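Munwood Bedroom Tasks, student dataset
README, version 2
Last edited 26 April 2021

What's in the box

Munwood is the dataset our robotics club put together for the household round of the Pristmont student challenge. It covers one room and one family of chores: picking up cloth from a bed, spreading it out, folding it, and putting it somewhere sensible. There are 2471 episodes, all driven by club members through teleoperation, and we had a fantastic time making them (mostly!).

Cloth is a wonderful thing to work on. It never lands the same way, it hides its own corners, and a fold that went fine in the morning will go wrong after lunch with the same shirt and the same driver. If you have only worked with blocks and cups so far, please try this — you'll learn a lot in one afternoon.

Folder layout

episodes/ holds one folder per episode, numbered from 0001
splits/ holds the train and test lists
notes/ holds the drivers' own comments, typed up right after each run
tools/ holds the viewer and the converter

Each episode folder has the head camera video, joint positions for both arms, the hand commands, and a short text label such as "pick up cloth" or "fold in half." Labels are lower case and in English. A few early ones say "grab" where later ones say "pick up"; the converter has a switch that merges them.

Getting started

Copy the dataset to a local drive before you open the viewer. Running it over the network works, but scrubbing through video gets painfully slow. Then start the viewer from tools/ and type an episode number. Left and right arrows step through the video, and the space bar plays it.

The test list has 44 episodes, chosen by drivers who didn't record them. Please keep them out of training if you want to compare scores with ours.

Known problems

Twelve episodes have a gap in the left hand commands. They are listed in notes/gaps.txt, and the converter skips them by default.

Failed grasps are in there too, and we kept them on purpose. The driver's comment tells you which ones they are. We'd love to see somebody train on the failures and the recoveries together.

What's next

The Drunport team is adding pillowcases in July, and the Jitpraphai folks have offered to rewrite the converter so it runs much faster. Want to join in? Send us your results, your bug reports, or your worst fold.
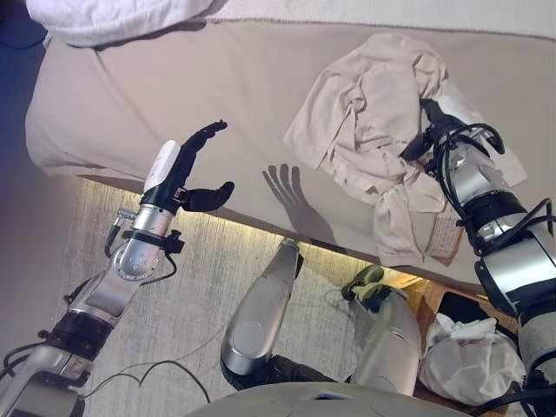
Helju Pētersons: I trained on the full set first and then again without the failed grasps, and the full set did better on my side, especially when the cloth started out bunched up. Could you add the cloth type to the labels in the next version? I've been sorting towels from shirts by hand, and it's slow going.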